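### 3. Hanging the first strip

Read section 2 before opening the Mekness paste. Walls must be sized and left overnight.

1. Check that every roll carries the same batch number.
2. Draw a plumb line 700 mm from the corner you're starting in.
3. Cut the strip, leaving 50 mm extra at top and bottom.
4. Brush paste onto the wall, a little wider than the strip.
5. Hang from the top and smooth down the centre, then out to the sides.
6. Trim at the ceiling and skirting board with a new blade.

**Note:** Listach patterns are a drop match. Line up the second strip at eye level before smoothing it.

**Caution:** Turn off power at the switchboard before trimming near power points or light switches.

Wipe paste off the face within two minutes. Don't rub the joins.

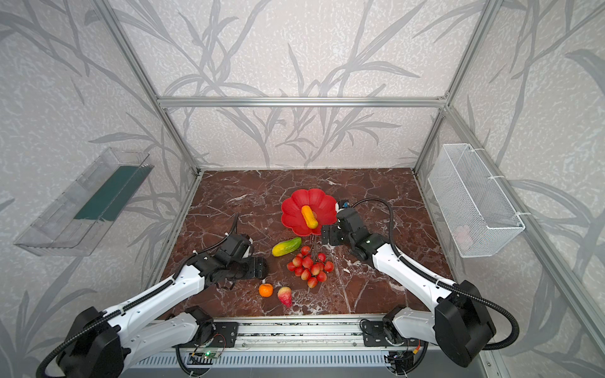

*Fig. 3. Leaf pattern in soft grey on a speckled light grey ground.*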